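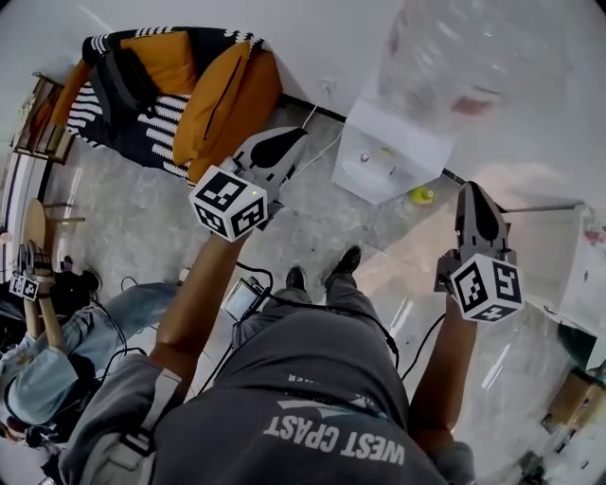
Orange-brown sofa by the white wall, black blanket with white stripes over the seat and the top of the back

How to keep a blanket on the sofa so that it stays in place

Written by Orsolya Rácz, last changed 1 August 2018

A blanket on the sofa is the cheapest cover you can have. You can take it off in one minute and wash it, and you do not need to measure every cushion as for a sewn cover. The weak point is that it moves. After one evening of television the half of it is on the floor, and every morning you are pulling it up again. I have tried many things against this in the last years, and these are the ones I still do.

Choosing the size

Measure from the front edge of the seat to the back, then up the backrest and over the top. Add 40 centimeters to this number. You need the extra length for tucking, and also for the washing, as many blankets become a little shorter the first time. My first one was a Lirnis from the sale and it was too short by a hand. It looked nice only when no person was sitting on it.

Heavy cotton is better than fleece for this use. Fleece slides on almost every sofa fabric, and it collects the hair of the cat.

Putting it on

1. Vacuum the sofa first, also in the gap behind the seat. Crumbs under a blanket work like sandpaper.
2. Lay the blanket over the top of the back and let one hand's width hang behind.
3. Push the middle part deep into the gap between the seat and the back. Use a wooden spoon with a long handle if the gap is narrow.
4. Roll an old magazine, close it with tape and press it into the gap on top of the fabric. A piece of pipe insulation does the same and is softer.
5. Pull the front part smooth and sit down once in the middle before you correct the sides.

If the sofa stands directly at the wall, move it forward before step 2. Afterwards push it back slowly and the wall will hold the hanging part. Look that the blanket does not get caught on a foot of the sofa.

When it has stripes

Stripes show every mistake. Begin with the stripe which is nearest to the front edge of the seat and make this one straight. The others will follow. Do not begin at the top, I did this for a long time and the bottom was always crooked.

Against sliding

Rubber mesh, the kind for under carpets, cut in strips and laid on the seat under the blanket. I use the Medve one. Try a small piece for a week on a place you do not see, as some rubber leaves yellow marks on light fabric or on leather.

Twist pins with a clear plastic head are also good, but only for woven fabric. Four are enough. Not where children climb.

Washing

A dark blanket with white in it should be washed cold the first two times, alone, with a color catching sheet. Turn it inside out if it has a right side and a wrong side. Dry it over two lines so that it does not get a fold in the middle. I do not use softener, it makes the cotton slippery and then all the work with the rubber is for nothing.

From a reader

Osian Griffiths wrote to me that he sews a strip of corduroy on the underside, along the line of the gap, and needs no roll at all. I have the corduroy already and will try it in December, when I change to the thicker blanket.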